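Glove demos vs. teleop for a wiping task: is anybody getting usable data?

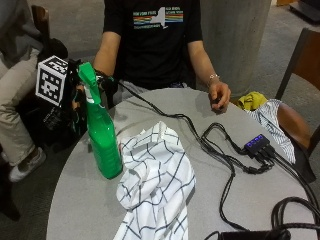 Glove on the right hand, tag cube on top, spray bottle and cloth.

benchtop_lou
Saturday, September 28, 2019

Putting this up because I've sat through one too many pitches. The claim from the Grevasar people is that you strap a glove on somebody, let them clean a table the way they would at home, and the robot learns it. No joystick, no dragging the arm around. I've been running the teleop side of our shop for a while now and I don't buy it.

My problems, in no particular order. The hand in that glove isn't the hand on the robot. Ours has two fingers and a wrist that hates being upside down. A person holds a sprayer by the neck and works the trigger without thinking about it. What is my gripper supposed to do with that? The glove can log every knuckle and I still have to invent the part where the robot squeezes a trigger.

Second, the cube. You lose the tags, you lose the wrist. Wiping is exactly the job where the wrist turns over.

Talk me out of it.

marrow_and_pine
You're comparing it to a teleop setup that you personally know how to drive. Put a new hire on your rig and tell me how the first day goes. Ours took 34 tries to get one clean grab of a cloth. With the glove the same guy was fine right after calibration.

benchtop_lou
Fine at what, though? He was fine at wiping a table. He's been able to do that since he was a kid. I want to know what the arm did afterward.

marrow_and_pine
Fair. The arm did okay on the bottle and badly on the cloth.

tinwhistle88
The cloth is where I'd stop believing anybody, glove or no glove. It never lands in the same heap twice. One thing I do like in that setup is the grid pattern on it. You can see where it folds. We used plain white and the camera folks complained until somebody bought a checked one.

Also those cables. I would not want that lead running over the table on a wiping job. Ours snagged constantly and people started moving like they were wearing a cast. Then you're teaching the robot to avoid a cable it doesn't have.

Colin Rowbotham
I use my real name here so take it as you like. We tried both ways, plus pushing the arm by hand, on a Skaltel unit. Same bottle, same cloth, 30 demos each.

Pushing it by hand was the best for picking up and putting down, and useless for spraying, as you'd expect. Teleop gave clean data that was slow and jerky, and the robot faithfully learned slow and jerky. Glove data looked the most natural and we threw out the most of it. Mostly tag dropouts, same as Lou says. A second camera on the other side helped.

I wouldn't call any of them a winner. I would say the sales material for all of them is written by people who never had to label the bad runs.

benchtop_lou
How much did you throw out?

Colin Rowbotham
Enough that I stopped telling my boss. I'd have to dig for the real number and it would only be good for our room and our lights.

quietgearbox
Going to disagree with the whole thread a little. You're all grading the glove on whether the robot can copy the hand. We don't use it for that. We use it for the order of things and the timing. When does the person let go of the bottle, which hand takes the cloth, do they spray the table or the rag. Then we teleop 5 good runs for the contact part. The glove is a cheap way to find out what the job is.

tinwhistle88
A video camera is a cheaper way to find that out.

quietgearbox
Until the hand goes behind the bottle.

tinwhistle88
So does the cube, depending on where you put your camera.

quietgearbox
OK, yes. You still get fingers out of the glove, which I'd miss.

marrow_and_pine
Has anyone run the Garside software with this? It says it fills in dropouts. I assume it draws a straight line and hopes.

Colin Rowbotham
For short gaps it looked reasonable. For long ones it sent the wrist through the table.

benchtop_lou
That's about the level of confidence I came in with. I'll borrow a glove in October and run it against our teleop on the same cloth. If the arm can spray and wipe without me standing there with a thumb on the stop button, I'll come back and say so. I'm still going to want to see the thrown-out runs from whoever is selling it.

marrow_and_pine
Tape your cables down first.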